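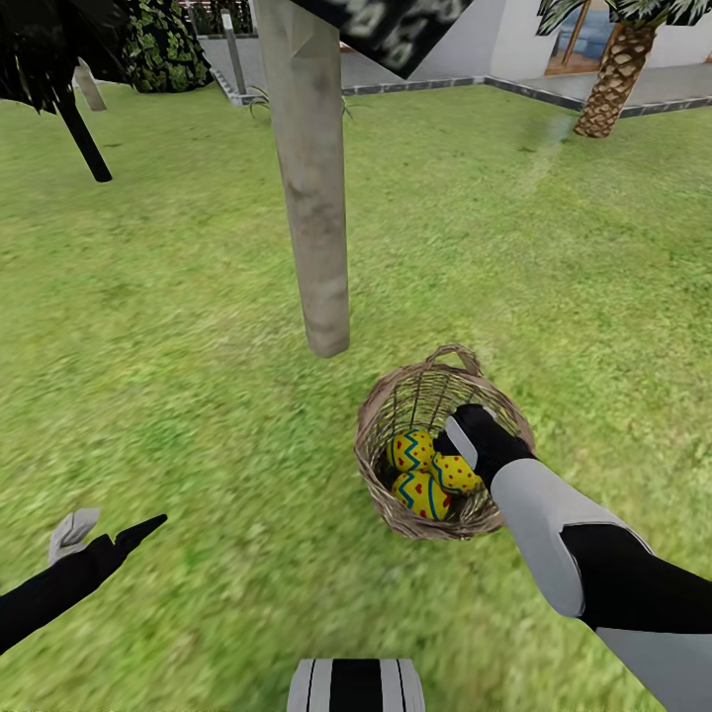 Page last changed: May 15, 2025

Episode check, egg and basket task, Neston yard

I go through this list before any Neston batch gets passed to Trellik for training. My comments are under each line, so feel free to argue with them!

1. Eggs rest on something solid
OK. I stepped through the slow parts looking for eggs sunk into the turf or into each other.

2. Yard loads completely
OK. Fence, palm, agave, grill, bollard light, all there. We had a bare lawn once in September and I still check for it every time.

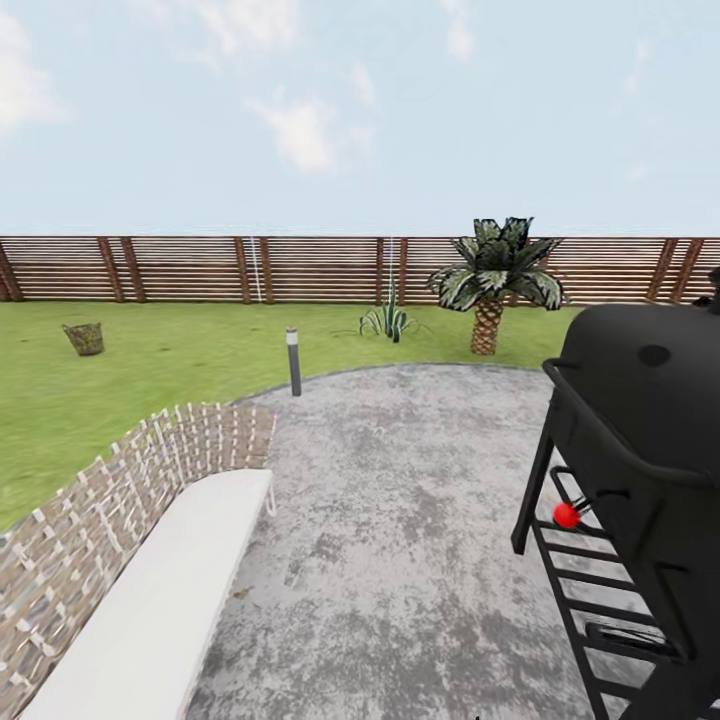 Yard view, basket out on the lawn at left.

3. Arms stay clear of the props
Mostly OK. Two episodes had a forearm passing through the post – I pulled both.

4. Close-up view usable
Needs a look. It smears badly when the wrist swings fast, and I'd like Killum to cap the speed before we record more. Still images from a slow approach are fine.

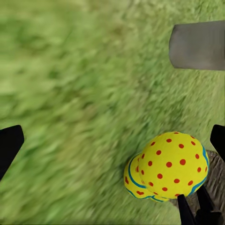 I kept the blurry episodes anyway, tagged as such, so whoever trains on them can decide. The count stands at 68 tagged out of 1746, and I can live with that.

5. Basket starts vary
OK. Upright and on its side both turn up, and I want plenty of each.
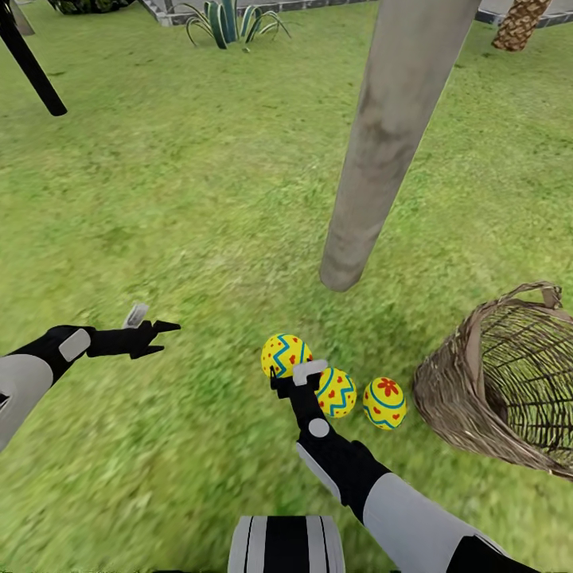 6. Idle arm parked sensibly
Not sure. It drifts a bit in the Tawfik episodes – harmless, I think, but a model could easily pick up the habit. Leaving this one open.

7. Labels match the egg that gets picked
Still to do.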